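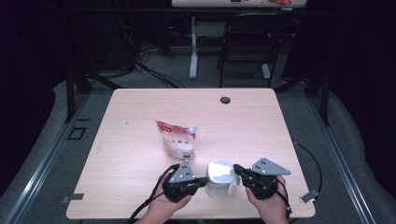
Department of Packaging and Household Goods, Jemonville College

Chapter 7
Pouches, Tubs and the Stuff We Put Away

I learned most of what I know about packaging at a table, with the groceries still sitting out and no idea where any of them should go. You've probably done the same. You come home, you unload, and before you've put a single thing in a cupboard you've handled more kinds of package than your great-grandparents met in a year.

So let's start with two of them: a stand-up pouch in red and white with a white plastic spout cap at one corner, and a short, squat tub with a frosted body and a lid. They're both white plastic at the business end (cap on one, lid on the other) and they could easily share a shelf. But they behave so differently! A tub stays the same shape however much is in it. A pouch changes all the time. Fill it and the bottom spreads out and it stands up fairly well; use half and it starts to slump, and the top edge crinkles, and sooner or later it's lying on its face behind the rice.

I bring up the slump because it's the thing people complain about most. When I taught the first version of this course in Ladonham, I asked everyone to keep a kitchen diary through November, just a few lines a day on what they opened, poured, closed and put back. I got 1,426 entries, and 1,115 of them were about closing something. Pouches falling over. Lids that wouldn't seat. Lids that seated and then wouldn't come off again, which got some language I had to edit out of the class copy. I had planned a whole lecture on opening and I pretty much threw it away.

Closing is where the little details start to matter. Take the small tab on the side of a tub. You'd hardly notice it on the shelf, but on many tubs a tab like that gives your thumb a place to push, and without one you end up picking at the rim with a fingernail. A spout cap has a different job. Set it at a corner and you can tip the pouch and pour a thin stream, and it helps a lot with refills. Put the same cap in the middle of the top and the last bit of the contents sits in the two corners and stays there (I have cut open a lot of pouches to get at that last bit, and I always feel silly doing it).

Then there's how you pick the things up. A squat tub is easiest held by its sides, one hand left and one hand right. A pouch you grab anywhere and it gives.

We'll look at shape first, then closures, then storage, and in the last section we'll work through the Tsikata shelf plan, a way of sorting a cupboard by how often you reach for things. I've used it at home for years and changed it a little. The Kuva worksheets at the back of the book go with that section, so leave them alone for now.

Before you read on, find one pouch and one tub in your own kitchen. If you can, pick ones that hold close to 200 grams, so they're easy to handle side by side. Set them on the table and keep them there while you read Section 7.1.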